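Cindberg wall holders, read me first

Hi, and thanks for grabbing the Cindberg files! I started this set because I was sick of losing my small tools behind the bench, and it grew into a whole board of little molded holders that sit on one square plate. I've put everything in one folder so you can take the bits you like and skip the rest. If you only want the plate, fine by me.

What you get

The folder has 13 holder shapes and one blank plate. The shapes fall into a few families: narrow slots for flat things, open U shapes for things with a handle or a neck, square frames, brackets, and a couple of plain blocks that I mostly use as stops. There's a text file called sizes with the inside measurements of every one of them, and a second file called changes, where I write down what I moved and when (not very faithfully, sorry).

The names are a bit silly. The first round was called Grellis, the second one Vurnia, and I never went back and renamed the old files, so you'll see both in the folder. Grellis pieces have square corners and Vurnia pieces have rounded ones. They fit the same plate, so mix them however you want.

Picking a layout

I get asked for "the" layout a lot and I don't really have one. My own plate has changed 9 times since August, and I'm already itching to move the brackets again! What I do is lay everything on a table first, with the tools in the holders, and leave it there for a day or two while I work. You find out pretty fast which thing you always grab with your left hand. Tall tools want room above them because you lift them out upward, so check that before you glue or screw anything down. I once put a long square right under a shelf and had to tilt it like a sofa in a stairwell every single time.

Leave a gap next to the slots, too. My fingers are not small, and the first Grellis version had the slots so close together that I'd pull out two things when I wanted one. The spacing in the current files is 14 mm wider, and I like it much better.

Mounting

The plate wants a flat back or two ribs to sit against. If your wall is ribbed, hold the plate up and slide it sideways until the screw holes land on the high parts. Don't crank the screws down, just snug is plenty. The blank plate file has no holes in it at all, so you can drill where your own wall needs them. The finished plate with all my holders on it weighs 292 grams, so you don't need anything fancy to hold it up.
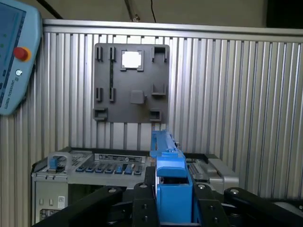
Slots are the part I fuss over most, so let me go on a little. I like them in pairs, one pair over the other, on the left half of the plate, and then the bulkier shapes get the rest of the room. The U-shaped holder is up in the top right corner with its open side facing up, so whatever goes in there can drop straight in from above. The square window is open all the way through and you can see the light wall behind it. I keep the dark gray for the plate because it hides scuffs, but any color will do.

Still to do

A shallower bracket, for one. The Kasprzak bracket (in the extras folder) is a first try and it's too deep for anything thin, so treat it as a draft. I'd also like a half-size plate for people with less wall than I have. If you make one before I get to it, send it over and I'll add it with your name on it.

Use, change and share all of it as you like. If you pass it on, please keep this note in the folder so the next person knows which corners are round.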